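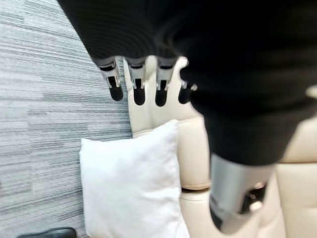
I put off dealing with our pale sofa for most of the fall, and then one wet afternoon I did the whole thing in under an hour (with coffee!). So these are my notes for anyone else with a light seat and a family that eats on it.

Start by pulling everything off and shaking it outside. Then wipe the seat with a barely damp cloth, working from the back down to the front edge.

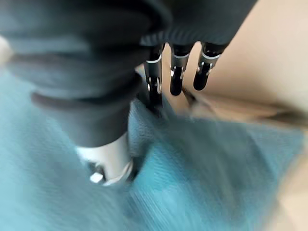
Fotham Home Circle | Tips Page | 22/12/2019

I like a big soft towel for drying, all bunched up in my hand, and I go over each section twice. No spray polish, please. I tried that in September and slid off every time I sat down! 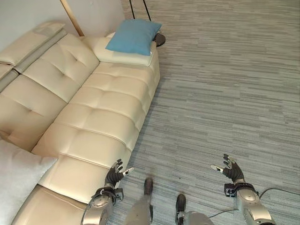 Crumbs love stitching. An old soft toothbrush, dry, gets them out before you wipe, and I always do that part first now. With a seat sewn into puffy panels like this one, go along the lines one way and then the other, and check the creases in the back cushions too. Pillows can sit stacked at the far end while you work.

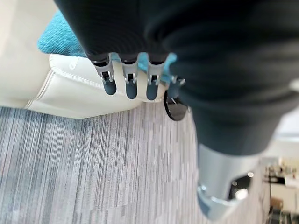

Front edge of the seat, with its line of stitching.

Go gently along there, the toothbrush is plenty. I do mine every 6 weeks and put the pillows back last.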